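Let Me Turn the Map Off

I have put 143 hours into Fusten, and for most of the first 50 of them I could not have told you where anything was. I knew the route from the mining camp to the harbor, because I had followed a gold line across the minimap to get there, but I couldn't have drawn it or said what was on either side of the road.

Then a patch in June broke the quest markers for a week. The line disappeared and so did the icons. The forums were full of complaints, and I wrote one of them. Over the next few evenings I started using the river to find my way. I learned that the lamps on the east road are yellow and the ones on the west road are white. I found a shrine I had run past many times. When the hotfix came out and the gold line returned, I went looking for a way to switch it off again.

There isn't one. You can shrink the minimap and you can change the color of the line, but you can't remove it. Medberg, the studio behind the game, has said in its patch notes that navigation aids are "core to the experience." I think they are wrong about their own game, and I think a lot of other studios are wrong in the same way.

The usual defense is that people get lost and quit. Some do. I have dropped games because I spent an evening walking in circles and didn't feel like spending another. A player with an hour after work should be able to get where they are going, and players with poor vision or memory problems may need the line to play at all. I don't want it taken away from them. I am asking for a checkbox in the options menu.

The checkbox by itself won't do the job, though. If a game is built around the marker, removing the marker leaves you with nothing. Go through the quest text in Fusten and you will see what I mean. "Speak to the ferryman." Which ferryman? There are three docks. The writers never had to say, because the line was going to say it for them.

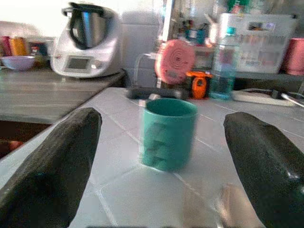
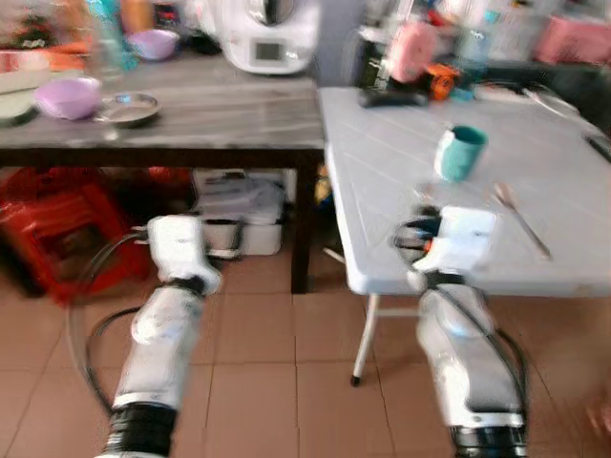 Compare that with Rusu, which is older, cheaper and a good deal uglier. Its quest log reads like directions from a person who lives there. Take the road north until it forks at the burned mill, go left, and look for the house with the blue door. The mill is easy to spot from the road. The door really is blue. I finished Rusu years ago and could still walk you through most of it.

Rusu has its faults. The swamp in the second half is a mess, and one set of directions refers to a tower that was apparently cut before release. But the basic work was done. Somebody sat down and asked what a stranger would need to be told, and then checked that the place matched the words.

That work costs money, and I understand why it gets skipped. The Fusten store page boasts of 955 quests. Writing proper directions for all of them would take a long time, and every time a level designer moved a bridge, the text would have to change. A marker moves with its target and needs no translation. If I were running that schedule I might make the same choice.

I would also ask whether the game needs 955 quests. I have done fewer than half and I can remember maybe a dozen. Most of the rest were a dot I walked toward, a conversation, another dot, and a reward.

A petition for a no-marker mode went up on the Fanau boards after the patch was fixed. As of 4 November 2025 it has 3,893 signatures, a small number next to the number of people who play. Some of the replies are hostile, as if an optional setting were an insult to anyone who didn't use it. One poster told us to put tape over the corner of the screen. I tried it. It hides the minimap but not the floating arrow over the target's head.

A modder has since made a start on the problem. The mod removes the line and the arrow and rewrites the text for 53 quests, all in the opening region. The writing is rough in places and one of the directions had me going east when it meant west. I still had a better time in those quests than in anything I had played there before. I stopped at signposts. I asked the innkeeper about the old quarry and she had an answer, recorded and voiced, that I had never heard because I had never had a reason to talk to her.

Medberg already paid for that line of dialogue. It paid for the lamps and the shrine and the river too. It should let people use them, starting with a checkbox in the next patch and better quest text in whatever it makes next.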